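Ticket 2275: Quote for spare finger pads and a second hand-held unit
Queue: Purchasing and equipment planning
Opened by: Iestyn Phillips
Assigned to: Kieran Mapplebeck
Status: Waiting on requester

Iestyn Phillips wrote:
Hi Kieran, hope June is treating you well over there! I'm putting together next year's equipment request for the laundry project, and the Jernovow quote has me a bit stuck. They list the hand-held gripper at 1000 dollars, but the finger pads show up as a separate line at 609, and I can't tell if that's one pair or the whole pack of 4. I'd also love your opinion on whether we should buy a second unit now or hold off until the arm from Domanar is approved – I keep going back and forth on it.

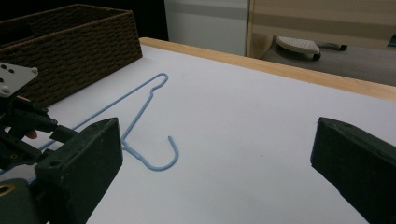 Kieran Mapplebeck wrote:
Hello Iestyn, and thanks for writing it all out so clearly, it saves me a good deal of digging. The pads line is for the pack of 4, so two full pairs, and I have asked Jernovow to spell that out on the revised quote. I'd keep the pads in the request whatever you decide about the second unit. With something as thin as that blue wire hanger lying flat on the table, you're relying on the flat inner faces of the fingers, and the left one already has some light scuffing. It doesn't look like anything urgent to me, but I'd rather have a spare pair in the drawer than be waiting on a delivery.

As for the second unit, my suggestion is to put it down as its own line, marked optional. Last year Gwilliam bundled everything together and the whole request got sent back over one item, poor fellow. Could you also check which mounting plate the Domanar arm takes? Moltemport sells an adapter, and I'd like to have its price before you submit.

Iestyn Phillips wrote:
Oh, that's a relief about the pack! I've split the lines the way you suggested and written to Domanar about the plate. I'll add their answer to this ticket when I get it, so please leave it open for me.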